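Progress report, home storage and small goods trial
Wed 24 June
By the trial coordinator, Leite household program

This covers the period since the April report. You asked for a shorter account with fewer promises in it, so I have left out the section on next year.

The shelving first. The Bustora folding racks went out to the kitchens on the list, and most of them are up and in use. The claim in the proposal was that a tall rack would clear the floor and free the counter. The floor claim holds up fairly well. The counter claim does not, at least so far. People have put on the racks whatever they had nowhere else to put, and in a kitchen near the door that means slippers. I had expected jars and dry goods. The proposal showed jars and dry goods. I don't think the families are doing anything wrong, but we should stop describing this item as food storage in the budget.

The trays themselves are a mixed result. They are shallow, which suits footwear and not much else, and a stack of plush slippers fills one quickly. The crossed supports at the sides stop things from sliding out, and they also make it awkward to reach anything that has been pushed to the back. Two households asked for a wider model. Bustora says one exists and has not sent a price, after three requests.

Baskets are the smaller part of the order and have caused less trouble. The perforated plastic ones were meant for drying utensils or holding produce. Several are being used on the table to keep the sticks together for the assembly work, upright, where they can be pulled out one at a time. It is a better use than the one we wrote down. I would be careful about calling it a finding, because it depends on having a low table and a seat of the right height, and not every kitchen has both.
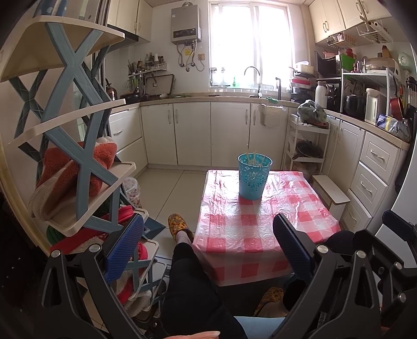 The assembly work is where I have the most doubts. Etach supplies the sticks in bundles of 1000 and the plan assumed that a household would get through a bundle in a week. The best week we have on record for one kitchen is 1030. The more usual figure is 400, and that is with the work fitted in between meals, which is how people want to do it. The weekly target was set by Etach on the basis of a workshop with proper benches. I said in April that it would not carry over to a kitchen table and I have seen nothing to change my mind.

Tablecloths were added late at Dirno's suggestion. The plastic wipes down easily, I'll give them that. It also wrinkles and shifts under the work, and thin sticks roll into the folds. Clips would probably fix it for very little money. Dirno would like us to buy a heavier cloth from them instead. I would try the clips.

On floors and waste, the lined bins and dustpans were cheap and I have no complaints about either. Sweeping up after a session is quick on tile. It is slower in the kitchens with older flooring, and we have not supplied anything different for those.

Spending is within the approved amount, mainly because the second rack order has been held back. I would keep holding it until Bustora gives us a price for the wider trays. I would also ask that the household target be reset to 400 a week before the next payment to Etach is agreed. If it stays at 1000, the next report will show every kitchen as failing, and that would tell you very little about the kitchens.

Still open: the price from Bustora, clips for the cloths, and a decision on whether footwear storage counts toward the program's purpose at all. I lean toward yes, with the wording in the agreement changed to match.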